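4.2 Who gets to say what the land needs

I came to the Stukimen partnership sideways. I'd been hired to tidy up a plant database, and by November I was sitting in on every meeting I could get into, mainly to listen to people argue about fire. What follows leans on my notes from those meetings and on the 61 interviews we recorded with gatherers, land stewards and university staff. I should say straight away that I'm fond of most of these people, and I've tried to let that show instead of hiding it behind the passive voice.

The partnership's written agreement says that any study on Stukimen land has to start with a question the community wants answered. Lovely on paper! In practice the first two years went on working out what counted as a question. The Clorbridge team (my own lot) kept turning up with hypotheses. The Stukimen stewards kept turning up with places – a slope above the Gutasura where the hazel had gone leggy, a wet meadow that had stopped being wet – and they wanted to know what we were going to do about them. I remember one session where we spent a whole morning on the word "baseline". Our ecologists meant the first year of survey data. The stewards meant the way their grandparents had kept the hillside, and they were a bit puzzled that anyone would measure from last spring.

We did end up with something workable. The plots were laid out along old gathering paths, 16 of them, and each one has a named steward who decides when it gets burned, cut or left alone. The university side records what grows back and keeps its hands off the timing. That sounds tidy and it wasn't. In the second year three burns were put off because of smoke rules and one because of a funeral, and our statistics people grumbled (I grumbled too, I was the one with the spreadsheet). But the delays are in the record now as decisions, with reasons written next to them, and I've come to think they're some of the most useful entries we have.

Ownership of the data was the other sticking point. All 632 plant records sit on a server run by the Stukimen office, and anyone at Clorbridge who wants to publish from them has to ask. Arsenault (2014) warned that this sort of arrangement slows research down, and yes, it does. Our first paper waited the better part of a year. Two sections were taken out because they gave away where certain roots are dug, and the paper is no worse for it. I'd go further and say the reviewing we got from the stewards was sharper than anything the journal sent back, though I may be biased, having got off lightly from both.

Food kept coming up, more than any of us had planned for. People talked about acorns and bulbs and berries as things you cook, store and give away, and our survey forms had boxes for cover, height and flowering stage. We added a page on household use in the third year, covering who picks, how much is shared and where it's kept through the winter (Figure 3).
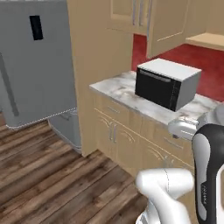
Figure 3. Refrigerator beside a tall beige cabinet column, computer rendering.

Murray McIntyre told me at the review meeting that the new page was an improvement but still asked the wrong way round, that a household's share depends on who turned up to help at the burn, and that we'd never see it if we only counted what came through the door. He's right, and the form has been changed again. It now begins with the work: who cleared, who carried water, who watched the edges overnight. Picking comes after that.

I can't yet say what the revised form will show. Only part of the community has filled it in, and the stewards want a full gathering year before anybody draws a graph. The next section deals with the burn records, where we have rather more to go on.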